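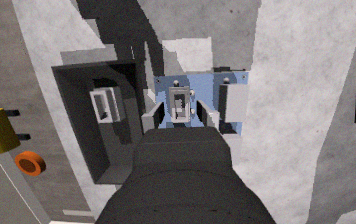 2019-08-10
By Akinyi Kombo and Vernon Paquette

Our project asked what a fair rulebook for simulated insertion tasks would say. We began with 15 rules, most of them written by Vernon after losing.

Rule 4 fixes the trial count at 20, declared beforehand. Galden, our first controller, had been stopping whenever its average looked nice. Rule 7 says a part jammed in at an angle is a failure, however proud its author. Rule 9 bans changing the lighting between entries without logging it.

Viltine passed every rule except the one about naming files. We have kept that rule, and Viltine's files are being renamed.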